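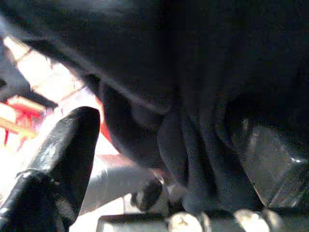
zumby-trommel-stoerungen

Teildatensatz zum Projekt Zumby (Wäsche in die Trommel und aus der Trommel, zwei Arme, Frontlader). Enthalten sind ausschließlich Episoden, in denen etwas schiefgegangen ist. Der Gesamtdatensatz umfasst 2117 Episoden, davon liegen 100 hier. Aufgenommen am Standort Brimudthorpe, ausgewertet bei Cuadros.

Status

Version 3. Die Aufnahmen sind abgeschlossen, die Annotation auch. Es kommen keine neuen Episoden mehr dazu, Korrekturen an den Labels schon.

Hintergrund

Im April blieb ein Arm mit dem Handgelenk an der geöffneten Tür hängen, während der Greifer Stoff hielt. Der Regler hat nachgedrückt, statt abzubrechen. Das Türscharnier war danach verbogen und musste getauscht werden. Die Ursache war eine Kombination: Schwarzer Stoff lag über der Handgelenkkamera, das Netz hat trotzdem eine Zielposition ausgegeben, und die Kraftschwelle war noch auf den Wert aus den Versuchen mit dem leeren Greifer eingestellt. Verletzt wurde niemand. Bei der Durchsicht der älteren Aufnahmen haben wir dann gesehen, dass dieselbe Konstellation schon vorher mehrfach aufgetreten war, nur ohne Schaden. Daraus ist diese Sammlung entstanden.

Fehlerklassen

Jede Episode hat genau eine Hauptklasse und beliebig viele Nebenklassen.

sicht_verdeckt
Textil hängt vor der Handgelenkkamera, der Greifpunkt ist nicht mehr sichtbar. Mit Abstand die häufigste Klasse. Bei schwarzer Wäsche hilft die Belichtungsautomatik nicht, sie macht es eher schlechter: Der helle Hintergrund läuft aus, der Stoff bleibt ohne Zeichnung.

stoff_verhakt
Textil hängt an Tür, Dichtung oder Greifer fest und der Arm zieht weiter. Wird ab dem ersten Kraftanstieg markiert, auch wenn sich der Stoff später von selbst löst.

kontakt_tuer
Handgelenk oder Unterarm berührt die offene Tür. Kurze Streifkontakte zählen mit.

kontakt_trommel
Greifer stößt an Trommelwand oder Rippen.

kabel
Zug auf einem außen geführten Kabel, erkennbar am Rauschen im Momentensignal von Gelenk 6.

arm_arm
Die Arme kommen sich näher als der eingestellte Mindestabstand.
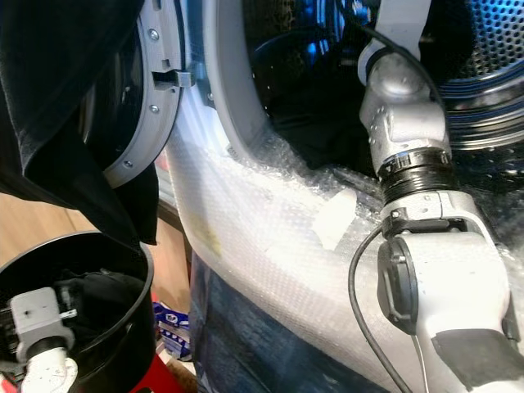

Die Klasse kabel ist bei Bewegungen tief in die Trommel kritisch. Der Arm muss vor der Öffnung abknicken, und wenn die Schlaufe am Handgelenk zu kurz ist, zieht sie beim Drehen am Stecker. Ist sie zu lang, kann sie sich mit dem Stoff verfangen. Wir haben die Schlaufenlänge zweimal geändert, im Feld kabel_stand steht a, b oder c. Episoden mit Stand a bitte nicht mit den anderen mischen, wenn Gelenkmomente ausgewertet werden.

Not-Halt

In 7 Episoden wurde der Not-Halt von Hand gedrückt. Sie tragen das Feld nothalt=true. Die Signale laufen nach dem Halt noch bis zu 10 Sekunden weiter, die Arme stehen dann mit eingefallener Bremse. Wer auf diesen Episoden trainiert, sollte am Zeitstempel t_halt abschneiden, sonst lernt das Modell, stehen zu bleiben. Ist uns in Version 1 passiert.

Nach einem Not-Halt bleibt der Greifer geschlossen. Das ist so gewollt. Es bedeutet aber, dass ein eingeklemmtes Teil eingeklemmt bleibt, bis jemand den Greifer über das Bediengerät öffnet. Nicht am Stoff ziehen, solange die Bremse eingefallen ist. Der Arm gibt nicht nach, die Tür schon.

Inhalt einer Episode

Bildströme: Kopfkamera, Handgelenk links, Handgelenk rechts
Gelenkwinkel und Gelenkmomente beider Arme
Greiferöffnung, Soll und Ist
Ereignisliste mit Beginn, Ende und Klasse
Freitext der Bedienperson, soweit vorhanden

Die Freitexte sind nicht bereinigt. Manche bestehen nur aus „hängt wieder“.

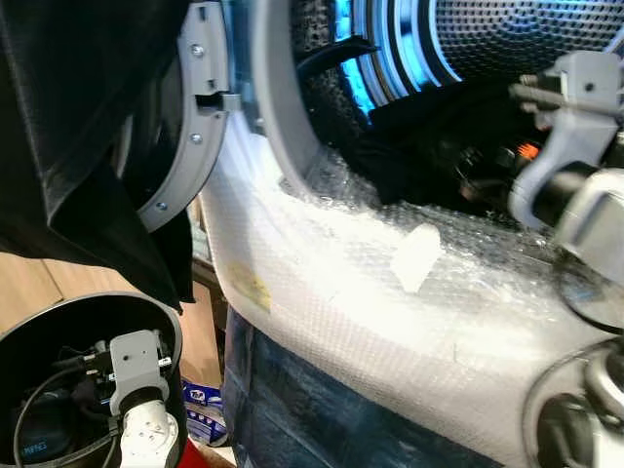 Schutzmaßnahmen am Versuchsstand

Die Front der Maschine ist mit Noppenfolie abgedeckt. Sie schützt das Gehäuse vor Kratzern, mehr nicht. Für die Kraftmessung ist sie ein Nachteil, denn ein Kontakt steigt mit Folie langsamer an und wird später erkannt. Die Schwellen in der Datei grenzwerte.yaml gelten nur mit Folie. Ohne Folie müssen sie neu bestimmt werden.

Seit dem Schaden am Scharnier gilt außerdem:

Kraftschwelle wird beim Start geladen und im Log ausgegeben. Fehlt der Eintrag, startet die Episode nicht.
Ist das Bild am Handgelenk länger als die eingestellte Zeit verdeckt, fährt der Arm auf der letzten Bahn zurück.
Solange ein Arm in der Trommel ist, bewegt sich der andere nur mit reduzierter Geschwindigkeit.
Eine Person bleibt am Not-Halt.

Der zweite Punkt funktioniert nicht zuverlässig. Die Verdeckung wird über die mittlere Helligkeit erkannt, und wenn neben dem Stoff noch ein heller Streifen im Bild liegt, schlägt die Erkennung nicht an. Das Ticket dazu ist offen.

Bekannte Mängel

Die Grenze zwischen sicht_verdeckt und stoff_verhakt ist unscharf. Zwei Annotierende waren sich hier öfter uneinig als bei allen anderen Klassen zusammen. Übernommen wurde jeweils das Label der zweiten Durchsicht.

Dunkle Kleidung ist stark überrepräsentiert. Ergebnisse lassen sich nicht ohne Weiteres auf helle Wäsche übertragen.

Die Zeitstempel des linken Handgelenks laufen in den frühen Episoden der Kopfkamera hinterher. Das Skript sync_fix.py korrigiert das, wird beim Laden aber nicht automatisch aufgerufen.

Im Hintergrund liegen wechselnde Gegenstände auf dem Boden. Sie sind nicht annotiert.

Nicht geeignet für

Sicherheitsnachweise jeder Art. Die Auswahl ist nicht zufällig, aus ihr lässt sich keine Ausfallrate ableiten. Auch zum Vergleich von Greifern taugt sie nicht.

Nutzung

Intern bei Cuadros und Sistance frei. Weitergabe an Dritte nur nach Rücksprache, die Freitexte müssen vorher entfernt werden. Fehler in den Labels bitte mit Episodennummer und Zeitstempel als Ticket melden, Komponente trommel.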